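Ticket 1149 - Arm protective-stops on descent over the board, cell 2
Opened by: Harish Varghese
Assigned to: Yiğit Tekin
Priority: raised from normal to high
Status: closed, two follow-up items open

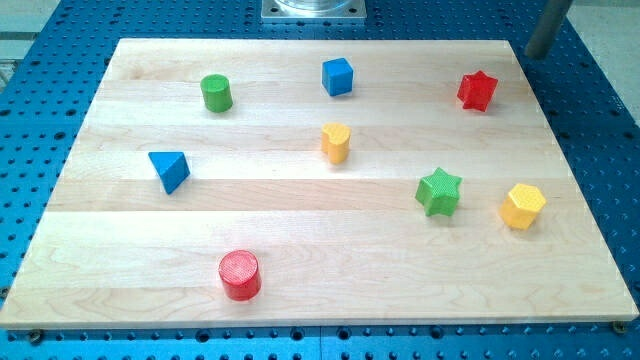

Fault as reported

Arm goes into protective stop partway through the descent to a block. Joint 3 torque limit is named in the pop-up each time. It happens on picks toward the far right corner of the board and hardly ever on the near side. Recovery from the pendant works, and the next pick may run clean or may stop again. Started after the weekend. The Vemard controller had its software updated on the Friday before, so I would start there.

On the last stop the tool had pushed down on a block hard enough that I heard the board creak. I've taken the cell out of automatic until someone looks at it.
Harish

Log

Tuesday, June 21, 2022

09:10 YT - Picked up the ticket. Cell locked out at the isolator, tag on. Pulled the controller log to the share before touching anything. Please don't power cycle before the log is saved, the ring buffer only holds 4,000 lines and a restart writes a good part of that by itself.

09:35 YT - Log confirms joint 3 over limit, always in the last part of the descent. Speed at the time is normal. No encoder faults, no bus errors. One comms warning overnight, not near any of the stops.

10:05 YT - Rolled the controller back to the previous release on the spare card. Reduced speed, hand on the enabling switch. Far right pick stopped the same way on the third attempt. The update is not the cause. Put the current release back.

10:40 YT - Checked payload setting. Gripper was entered correctly, centre of gravity matches the sheet. Checked base bolts with the torque wrench, all tight. Checked cable dress along the forearm for anything pulling at full reach. Nothing.

11:15 YT - Ran the descent beside the board with no contact. 88 cycles, no stops. Joint 3 torque flat and well under the limit. So the arm is moving freely and the load is coming from contact. The tool is arriving lower than it should, or the surface is higher than the program thinks it is.

11:30 HV - The pick heights come from the Trollow vision package, not from the program. They are worked out from the board plane. Nobody has recalibrated that since November as far as I know.

11:50 YT - Touched off the board with the probe at the corners and centre. Near corners agree with the stored plane. Far right is out by 3 mm, with the real surface above the stored one. Far left is out by less, in the same direction. That fits the pattern in the report.

12:20 HV - Could the board have been taken off? I had it down as fixed.

12:45 YT - It was. Board was lifted last week to clean the blue table. Took it up again and found a washer sitting under the far right. It had been pressed into the underside enough that it didn't rattle. Removed it. Wiped both faces, seated the board, did up the screws evenly.

13:30 YT - Probed again. Far right now within half a millimetre of the stored plane. Some of what is left is the board itself, it is strips of wood glued up and it will move with the weather.

13:50 YT - Ran the Trollow plane calibration anyway so the stored values match what is there now. Old file kept under the ticket number.

14:30 YT - Test run at reduced speed, all the shapes, positions changed by hand between sets with the cell stopped. No stops.

15:40 YT - Test run at full speed, 155 picks, weighted to the far side. No stops. Peak joint 3 torque no different between the near and far picks.

Cause

Washer trapped under the board when it was refitted after cleaning. This raised the far right corner above the plane held by the vision package. The tool was sent below the real top of the block, pressed it into the board, and the arm stopped on joint torque as it is meant to.

The controller update is unrelated.

Safety note

The protective stop worked each time. What should not have happened is the repeated recovery from the pendant without finding the reason. The log shows the stop was cleared eleven times across two shifts before the ticket was opened. Two stops for the same joint in one shift means the cell comes out of automatic and a ticket goes in. This is already in the Namboodiri cell procedure, section on restarts. Harish is going over it with both shifts.

Gripper fingers were checked for bending and looked over for cracks. None found. Pads replaced as they were due.

Follow-up items

1. Add a probe check of the board to the cleaning sheet, to be done any time the board is lifted. Limit 1 mm at any corner. Owner: Harish. Open.

2. Ask Trilinora whether the descent can be stopped on a lower contact force ahead of the joint limit. The setting exists in the menu but is greyed out on our licence. Owner: Yiğit. Open.

3. Return cell 2 to automatic. Done 16:05.

16:20 HV - Evening shift told. Happy to close. Please leave the spare card in the cabinet and label it with the release number, it had no label when I went looking for it last time.

16:25 YT - Labelled. Closing.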